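Kelechi Haruna has run the Osen, a hotel with 17 rooms above the harbor in Prastport, for nine years, and he would like it known that he has never used the word "sumptuous."

"The last owner loved it," he says, over coffee that arrives lukewarm and is sent back with real feeling. "Sumptuous breakfast. It was toast."

Breakfast is served from 7, and it is still mostly toast, though guests can now have eggs if they ask before the cook gets bored. Rooms have no numbers above 16, except one, which is 409. There is no fourth floor. "It came with the door," Haruna says. "I bought the door secondhand. People love it. They ask for it by name."

He closes for most of May, the month every other hotel in town opens. The plumber is cheaper then, he says, and so is the quiet.
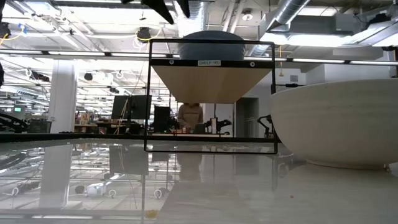

Blue bowl on Shelf 1(S), with an off-white one nearby.

Would he ever add a spa? A long look out the window. "We have a bath," he says. "It's in 409. You have to let it run a while."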